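Home Kitchen Workshop Laundry Garden Odds and Ends

Tips for Teaching Two Robot Arms to Clear Up After Lunch

I could have bought a dishwasher. I mention it before you do. What I have instead is a pair of arms on a workbench at Gondemia, our shared workshop, and a growing set of opinions about dish racks. Most of what follows was learned the slow way, so take it for free.

Start with plastic. Your first dishes should be the kind you could throw down a flight of stairs. Bowls with a thick rim are the easiest thing to pick up, and nested bowls are the hardest, so naturally everyone who sets the bench nests the bowls. Paper cups look easy and are a lesson in manners. Squeeze one like a soup can and you get a flat cup. Turn the closing force down until the fingers barely hold, then turn it up one notch and stop fiddling.

Mark the home spot of everything before you start recording. I use painter's tape and a pencil. If the rack creeps sideways during the morning, the arms will go on putting bowls where the rack used to be, with great confidence. 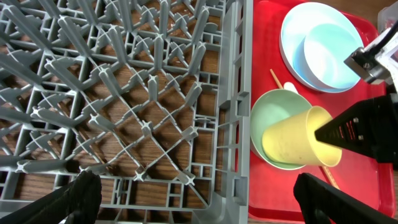 Utensils come last. A chopstick is a thin thing that rolls, and our fingers close a hair above the tray, so for a whole Sunday we practiced picking up air. What helped was approaching at a slant and closing across the stick – never along it. Spoons are kinder if you go for the handle. If a spoon has slid under a bowl, move the bowl first. You would think this goes without saying, but it has to be said to the arms, and in my case it had to be said to me.

Clean the finger pads. Dish soap and an old toothbrush, then let them dry all the way. A greasy pad will hold a bowl for exactly as long as it takes to get it over the floor. While you have the brush out, check the bolts on the grippers and the cable ties at the elbow. Leave slack in the cables for the full reach, plus a hand's width. Ours pulled a plug at 10 at night, and I spent an hour reading code.
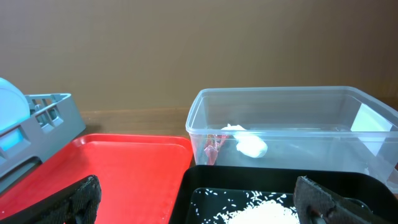
3 min read

Now, rice. Somebody in the group thought rice would be a good next step, and I was that somebody. Use it dry and uncooked. Cooked rice sticks to everything and by July smells like a science project. Put it on something dark so the cameras can find the grains, and put that inside a tray with a lip, because grains travel. Mine have been found in the vise, in the drawer under the vise, and in a shoe. A wide soft paintbrush sweeps them back into a heap better than your hand does. Keep the vacuum for the floor, and keep it well away from the small screws.

Label the practice rice, too. A jar marked NOT FOOD costs nothing and saves a conversation.

On the software side I have little to offer. We run Nereo for the recording and a few scripts of our own, and the best tip I have is to name your files so you can tell the good runs from the bad. I have 716 recordings and 36 of them are called "test2." Delete the failures you don't understand and keep the ones you do.

Go slow near the rack. Pegs are the right height to catch a fingertip, and a fingertip that has caught will take the rack along with it. Ours lift straight up a full hand before going sideways. It looks fussy and adds 2 seconds a trip. Non-slip shelf liner under the rack helps as well – the cheap bumpy sort, cut a little smaller than the base so it doesn't curl up at the corners.

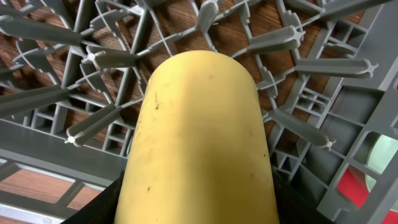 Yellow piece between the fingers, over the rack.

For anything round and smooth, grip lower than feels natural. High up on a dome the fingers slide off, and the piece shoots out like a wet bar of soap. If you still get slips, a strip of rubber shelf liner glued to each pad works for a month or so. The Hosoda pads on our second set of fingers cost more and have lasted longer, though they shed black crumbs on light-colored dishes for the first week.

Put the stop button where your elbow won't find it. Put it where your hand will. These are closer together than they sound, and I moved ours three times before it stayed put under the front lip of the bench, left side, with a bottle cap glued around it as a guard.

Sweep under the bench before you lock up, and check your shoes for rice.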